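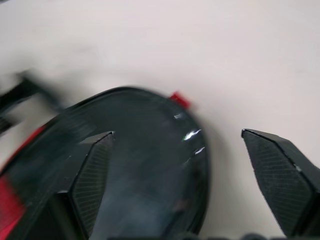
My collection of kitchen things from one household began with a box that my aunt Edeltraud Widmer gave to me when she moved into a smaller apartment. She had kept everything she ever cooked with, and she asked me to take all of it or none, so I took all. In the first weeks I put the pieces one after another on a pale surface and looked at them slowly, because in a full cupboard you do not see what a thing looks like. Dark and glossy things profit the most from this. A smoky gray curve with a small red tab at its rim is easy to overlook between white plates, but on a light ground the red is the first thing the eye finds. Since then I like all objects that are dark and have one red detail, and I must say that the household of my aunt had more of them than I expected.

This page is the gallery of the collection as it stands after the winter. The pictures of the single pieces are being made again in better size, so for the moment most entries have only their text. I did not want to wait with the captions, because several relatives have asked me for them. The numbers are from my own list, which has now 108 entries. I started to write it in January at the kitchen table and I still correct it in the evenings.

No. 4. Coffee mill, Grenik
The handle is turned on the right side, and the little drawer comes out only if you lift it a bit. My aunt ground coffee in it every morning until she bought an electric mill, and after that she ground pepper in it. You can still smell the pepper.

No. 9. Set of mixing bowls, Stitano
Five bowls which fit into each other. The smallest one is newer than the others and a little bit lighter in color. It was bought separately after the first one fell down the cellar stairs.

No. 17. Bread box
My uncle made the lid himself. It closes well in summer and badly in winter. Inside there is a list of telephone numbers in pencil, of which I recognize only two.

No. 18. Bread knife
It belongs to the box and was always stored on top of it. The blade was sharpened so many times that it has become narrow in the middle.

No. 26. Salad spinner, Bridus
You pull a cord and the basket turns. The cord was replaced with a piece of kitchen string, and later with a shoelace, and the shoelace is the better solution. We used it last month for the lettuce from Meinrad Hämmerli's garden.

No. 31. Kitchen scale, Egger
The scale shows up to 1,000 grams, and for more than this you had to weigh in two portions. For the plum jam it meant that somebody stood beside the scale and made pencil lines on a paper. This was my job as a child. I was allowed to eat the plums which made the weight too high.

No. 32. Weights for an older scale
The scale itself is gone. I keep the weights in their wooden block, where one hole is empty. If a member of the family has the missing one in a drawer, I would be very glad to hear of it.

No. 40. Cake tin with a picture of a lake
Nobody in the family agrees which lake it is. Luzius Reisinger wrote to me that it must be a lake in the north because of the boats. I have added his letter to the file.

No. 47. Three thermos flasks
They are for tea, for coffee and for soup, and you should not mix them up. My aunt marked them with nail polish on the bottom: one dot, two dots, three dots.

No. 58. Egg timer
It rings very shortly and very loudly. I advise visitors not to turn it past ten minutes, for then it stops and has to be shaken.

No. 63. Ice cream scoop
The spring is tired but it works if the ice cream is soft. It was a present from Gordon Gagnon, who rented the upper room for two summers and who thought that we served the ice cream too small.

No. 71. Cookie cutters in a bag
Stars, hearts, one rabbit and a shape which was probably a bell before someone sat on it. The children of my sister call it the potato, and they want to have the potato every year.

No. 85. Recipe cards
The cards are written by three hands. The oldest handwriting I can read only with help, and Vinzenz Mösli was so kind to copy the most difficult ones for me. His copies lie behind the originals. Please do not put them in another order.

No. 102. Apron with two pockets
In the left pocket there was a clothespin and in the right one a shopping list: butter, matches, blue thread. I have put both back.

If you want to see the pieces, you can write to me and come in the late afternoon, when the light in the room is good. You may take most of them in your hand. Only the recipe cards and No. 40 I prefer to hold myself. The new pictures will be added to this page one by one, beginning with the bowls and the thermos flasks.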